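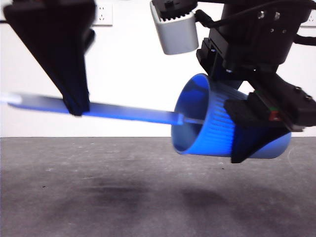 **Sourdough starter gone sluggish since we moved — start again or keep going?**

Posted in Bread & Baking, October 2025

Hi all! We moved up to Dallville in September and I brought my starter along in a jar on my lap (my other half thinks I'm mad). Back at the old place it doubled like clockwork by lunchtime. Up here it barely climbs a third of the way, then sits there smelling a bit like nail polish remover.

What I've tried so far:

- feeding once a day, equal parts flour and water by weight, plus whatever is left in the jar
- filtered water for a week, then back to tap
- a bag of Talebi wholemeal from the co-op, because the white I used to buy isn't stocked here
- leaving it on top of the fridge overnight

The kitchen is a good bit colder than I'm used to, especially in the mornings. I baked with it anyway on the weekend and the loaf had a lovely flavour but you could have used it to chock a trailer. Do I bin it and start fresh, or can it be brought back? I'd love to keep it, it's seen us through three houses now.

— *crumbandcrust*

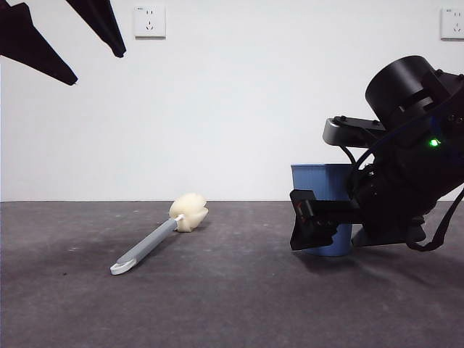

## Replies

### magpie_oven

Don't you dare bin it! A starter that rises by a third is alive and hungry, and that's a wonderful place to begin.

The nail polish smell is the giveaway. It has eaten everything you gave it and is waiting for the next meal. If you're leaving a lot of old starter in the jar and only topping it up, there's not much fresh flour to go round. So be ruthless with the discard. Keep a small spoonful, about 10 grams, and feed it 50 grams of flour and 50 of water. It feels cruel the first time and you get used to it (and the discard makes beautiful crumpets — fry them in rings with a pinch of bicarb and plenty of butter).

Here's what I'd do for a week:

1. Feed morning and night, even if it looks as though nothing has happened.
2. Use half wholemeal and half plain white. All wholemeal can look flatter than it is, as the bran is heavy and the bubbles don't hold the same way.
3. Put a rubber band around the jar at the level of the starter when you feed it. You'll be amazed how often it has risen and dropped again while you were asleep.
4. Keep it somewhere snug. Mine lives in the oven with just the light on. Put a note on the oven door! I cooked one at 90 degrees last winter while warming plates and I'm still cross about it.
5. Try the float test once it's doubling, but don't treat it as gospel. I've had starters sink and make gorgeous bread.
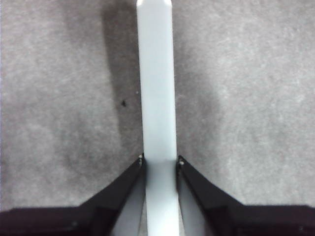
6. When it doubles two feeds in a row, bake with it that same day. Don't wait for the weekend.

One other thing, the first loaf back might still be a bit tight. Give the dough longer than the recipe says and go by how it looks. It should be puffy and wobbly in the bowl, with a few bubbles on top. In my kitchen in July that can be most of a day, whereas in summer I'm shaping before morning tea.

Please come back and tell us how it goes, I love a starter rescue!

### durer_road_baker

Same thing happened to me when we moved out to the Durer side. It was the cold. Got a cheap seedling heat mat, folded a tea towel over it, jar on top, sorted in 2 days. Rye flour helps too, just a spoonful in each feed.

Wouldn't worry about the water.

### flourpower83

Agree with most of the above, though I'd be careful with heat mats, some of them get hotter than you'd think. Check with a thermometer first. Mid twenties is the sweet spot for mine.

I'll also put in a word for making a stiffer starter if your kitchen swings between warm and cold. I use twice as much flour as water and knead it into a little ball. It ripens more slowly, it's much more forgiving if you miss a feed, and the flavour is milder, so the kids will eat the bread. You can go back to the runny kind any time by adding more water at the next feed.

And dry some as a backup once it's healthy! Smear a thin layer on baking paper, let it dry right out, then crumble it into a clean jar with a lid. I keep mine in an old Kavalis biscuit tin at the back of the pantry. I've revived flakes after more than a year. It took four or five days of feeding and then off it went, bubbling away like it had never been asleep.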